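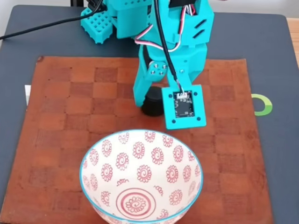 tinsnips replied:
I would stop printing parts and spend the time on the task. Our lot had the same plan in May, two arms built and nothing that could do a pick and place when the judges came round. One arm that works is worth more marks than a second one in pieces.

Category: Schools and Clubs > Student Projects > Arms and Grippers
1127 views | 14 comments

oddsocket
Fair point, but the second arm is for the Year 9s and they have been promised it. The upper group has the pick and place for the Oseo Challenge. Task is to pick up a part and put it in a bowl, 40 attempts, scored on how many land. We have the arm moving from the keyboard. The question was whether to train it or write out the positions by hand.

ledgerline
Write out the positions. If the part always starts in the same place you don't need anything clever.

oddsocket
It doesn't. The rules say the judge puts it down anywhere on the mat. Same for the bowl.

ledgerline
Then I take it back, partly. You can still find the part with the gripper camera and some thresholding and work out the angles from there. Students learn more from that than from pressing record over and over.

tinsnips
Depends on the students. Mine could do the trig on paper and still couldn't get it within a centimetre, there is too much slack in printed joints. The group that recorded demonstrations did better and they were the younger ones.

ledgerline
Slack is a hardware problem. Fix the hardware.

pramtown
We used the Staler servos and the slack was mostly the horn screws working loose. Threadlock on the metal ones, and check them before each session. Don't get threadlock on the printed parts, it can crack some plastics.

oddsocket
Ours are the Baysal kit ones. I will check the screws on Tuesday.

How many demonstrations did people record? One guide says 2000, which we can't do in a lunch club.

tinsnips
Nowhere near that. We did a couple of hundred over half a term and it was usable. Move the bowl between goes, and swap who is driving. One of ours was very good at it and everything he recorded was faster than the rest could manage, so the arm came out jerky when we mixed them. In the end we asked him to slow down.

pramtown
Also keep the lighting the same. We recorded at lunch with the blinds open and then tested after school in the dark months. Wasted a week on that.

ledgerline
This is my objection to the whole method. Change the lights and it falls over, and the students can't tell you why.

pramtown
Thresholding falls over when you change the lights as well.

ledgerline
Yes, but you can see which number to change.

oddsocket
I think we will split the group, 4 on each, and let them compare. The Prarari write-up wants a section on methods you rejected so it won't be wasted either way. Does anybody know if the bowl can be fixed down? Ours moves when the gripper catches the rim.

tinsnips
Not in the Oseo rules, no. Come in higher and let go sooner.

Share (6) | Report thread | Tags: robot arm, school club, pick and place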